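Tralham Linux and Small Computers Group
Minutes of the monthly meeting, Sunday, June 9, 2019

Present: Radosław Kurek (chair), Uthai Rojanasak, Cyrill Rainer, Panya Panyasiri, Wiroj Duangkaew (minutes)
Apologies: none received, though we were expecting two more people.

1. Minutes of the last meeting
Accepted. Cyrill asked that "the backup works" be changed to "the backup finished without an error message," as no one has restored anything from it. Changed.

2. Moving the file server to Lirnix
Radosław has been running Lirnix on the spare box since February and wants to move the main server over. He says it boots faster and the update tool is easier to follow. Uthai asked how much faster. Radosław did not have a number. Uthai said the server gets rebooted maybe four times a year and he could live with the present speed.

Panya asked who maintains Lirnix. As far as anyone could find during the meeting, it is two people and a mailing list, and the last post on the list was a question with no reply. Radosław pointed out that the security updates have come through on time so far. Cyrill said that "so far" covers four months.

Agreed: the spare box stays on Lirnix and the main server stays where it is. Radosław to keep a written log of every update, including the ones that go fine, and bring it back in the fall.

3. Logs filling the disk
The server stopped accepting uploads again. Uthai found 3,753 copies of the same warning in one log file, all from the print service. We do not have a printer. The service came in as a dependency of something else, and Uthai is not sure what.

Wiroj suggested turning it off and seeing who complains. Cyrill was against this and said it was how we lost the calendar. After some discussion Uthai will turn it off on the spare box first, wait two weeks, then do the same on the main server. Log rotation to be set at 200 MB in the meantime. Panya thinks this hides the problem. The rest of us think so too but would like to be able to upload files. 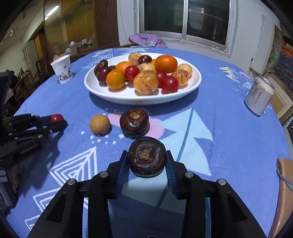 Water chestnut and cherry tomato above the tablecloth.

4. Florkusis
Panya showed the Florkusis backup program, which is supposed to copy only the changed parts of each file. The web page claims it will cut backup time "dramatically." Her own test on a home folder took 11 minutes the first time and 9 the second, with nothing changed in between. She had expected the second run to take seconds.

Radosław thought it might be reading every file to check it and that there is probably a setting for this. Panya has read the manual and did not find one. The manual has a chapter on color themes.

Cyrill asked whether anyone had tried getting files back out. Panya had restored some 400 files and compared them with the originals. All matched except the modified dates, which had all been set to the day of the restore. Cyrill considers this a failed test. Panya considers it a passed test with a nuisance. Left open. We carry on with the old rsync script, which Wiroj would like minuted as ugly but understood.

5. Purchase of a second drive
Two quotes. The one from Đinh is $200 with a three-year warranty. The other is cheaper, but the seller would not say whether the drive is new or refurbished, and answered the question twice with a link to the same page. Agreed to buy from Đinh. Radosław to order. Uthai asked that the drive be fully checked before any data goes on it, as last time this was skipped to save an evening.

6. Password policy
Cyrill's draft has everyone changing passwords every 30 days. Panya said people will just add a number to the end. Cyrill asked how she knew. Panya said that is what she does. The draft was withdrawn. Cyrill will write something about SSH keys in its place, one page at most.

7. Any other business
The wiki still says we meet on Thursdays. Wiroj said he would fix it. It was noted that he also said so in February.

Uthai's old laptop is free to anyone who wants it. The battery is dead and the wireless drops out under every distribution he has tried. No takers.

Actions
Radosław: update log, order drive
Uthai: print service on spare box, log rotation, drive check
Cyrill: one page on SSH keys
Panya: write to the Florkusis authors about modified dates
Wiroj: wiki

Date of next meeting to be settled by email.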